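Lundo arm starter package, bought for a small packing room

We spent most of last winter deciding whether a light robot arm was worth the money. In the end I ordered the Lundo package from Busness: the arm, a two-finger gripper, the controller and a seat of the Trirar planning software. The arm and controller came to $3000 and the gripper was another $908. Shipping was included. The Hao quote was lower, but it left out the software.

Trirar is the part I'd buy again first. You set up a table, put everyday items on it and try out grips before any hardware shows up. I ran it in the evenings for most of November and changed my gripper order because of it – the wider fingers would have cost more and we didn't need them.
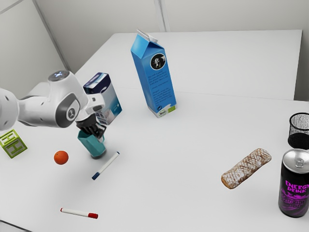 Should you budget for more than the sticker price? Plan on it, and get the mounting, cabling and training quoted in writing before you sign. Ours added $1720, mostly for a stiffer table and a day of setup with Leszek Tomaszewski from Busness, who was patient with us.

Complaints: the manual is thin on payload limits, and the software license has to be renewed after 90 days unless you pay for the full year. Support answers email in the morning and not much after that.

Four stars. I took one off for the license.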